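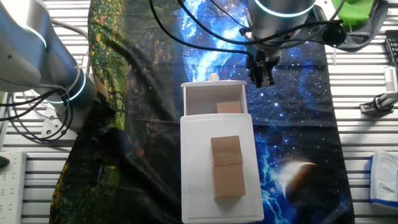

RETAMAL, April 28, 2010 – Rillolon, the home storage retailer, today announced that it will open two new stores in November and extend its free spring organizing classes to every location it operates. The classes, offered until now only at the company's Retamal store, teach households how to sort, label and keep the small things that collect in kitchens, hallways and home offices. Each session begins with a single container, such as a white plastic drawer box with a small round knob, and participants work outward from there to shelves and closets. Registration is free and no purchase is required.

The new stores will be located in Jomex and Plirketitz. Both will carry the full Rillolon range, including closet systems, kitchen storage, garage shelving and supplies for the home office. Hiring for store positions will begin this summer, and applications will be accepted at any current Rillolon location.

"Our customers have told us that they want help as much as they want products," said Eulalia Pereyra, president of Rillolon. "Many of them already own enough boxes. They come to a class to learn what belongs in them, and we are pleased to bring that service to more communities."

Classes last two hours and are led by store staff who have completed the company's training course. Topics include household paperwork, children's rooms, seasonal clothing and shared spaces in small apartments. A separate evening session on moving house will be offered at selected stores – dates will be posted at each customer service desk. Class size is limited, and early registration is advised.

Rillolon will also expand its container return program. Customers may bring clean plastic bins and drawer units of any make to a participating store, where items in good condition will be passed on to local schools and community centers. Damaged items will be sent for recycling where facilities exist.

The Retamal store will remain open during regular hours while its classroom is enlarged. Classes already scheduled there will go ahead as planned.

About Rillolon

Rillolon sells storage and organizing products for the home and small office. The company is privately held and is based in Retamal.

Media contact: Rillolon Press Office, Retamal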